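Sa., 13. April - Werkstattbuch, Färbeküche

Endlich wieder Birnenblätter! Brigitta Kofler hat zwei Säcke vom Schnitt in Vurnik mitgebracht, und ich hab gleich 916 g angesetzt, kalt über Nacht, dann eine Stunde knapp unter dem Sieden. Die Wolle war mit Alaun vorgebeizt, Strang 69 und Strang 123 aus der Herbstpartie.

Das Gelb ist großartig geworden - viel wärmer als im September, fast schon Honig, und das ohne Eisen! Strang 123 zieht etwas fleckig, da war die Beize wohl ungleich verteilt. Beim nächsten Mal mehr Wasser und öfter wenden.

Sepehr Jalali möchte für die Farbkarte drei Töne nebeneinander: Türkis (Indigo über ganz wenig Gelb), Birnengrün und ein Schokoladenbraun aus Walnussschalen. Ich finde die Reihe herrlich und fange Montag mit dem Braun an.
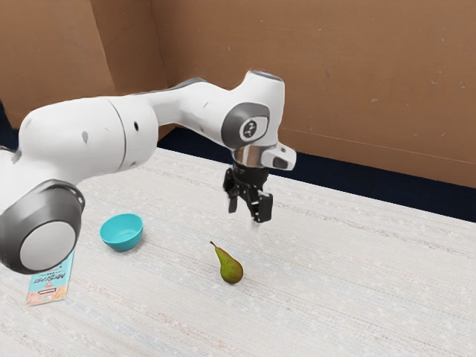
Farbreihe als Rendering: Schale türkis, Birne grün-braun, dazu die Tafel Schokolade.

Offen: Alaun nachbestellen, Walnussschalen einweichen, pH vom Brunnenwasser messen. Restbad steht im blauen Eimer hinten, bitte nicht wegschütten, da geht noch ein heller Zug rein!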